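The laundry corner at Wakham is open again, and I can't tell you how pleased I am to be writing that sentence. Those of you who were with us in April will remember the old arrangement, with everybody's washing in one heap on the windowsill and Jad Kanaan patiently holding up socks at supper until their owners confessed. Elmarie Mthembu has put up with that for long enough, and she has spent most of the past month setting things right – with a good deal of help from Suha Hijazi, who knows more about stains than anyone I have ever met.

The biggest change is a simple one. Washing now gets sorted in a basket before it goes anywhere near the machine, whites pulled away from darks, and every piece shaken open and looked over for pins, clips and forgotten tissues.

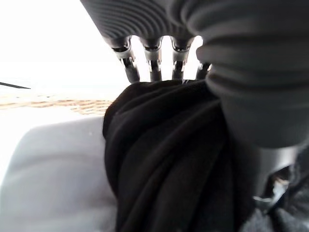
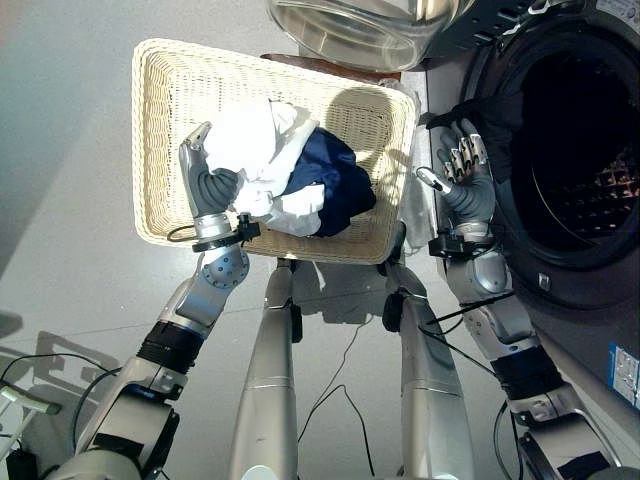

White and navy in the wicker basket, beside the front loader. 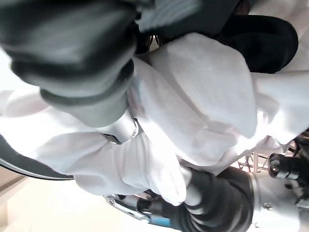

The Wakham Letter, Issue 4, page 2

Suha asks me to pass on that anything with metal on it should be turned inside out or put in one of the mesh bags (they hang on the hook behind the door, and please do hang them back up afterward!). Dark blues are the other thing she worries over. A new navy shirt will happily share its color with your best pillowcase, so give it a wash or two by itself first.

Nadine Dabbas is keeping the sign-up sheet, and would like it known that writing "sometime Saturday" across the whole column doesn't count as a booking. Evenings are filling up quickly, but mornings are still wide open if you happen to be an early riser. We are also short of clothespins, so if you have a bag of them sitting in a drawer at home, Karim Hamdan will gladly take them off your hands at the front desk.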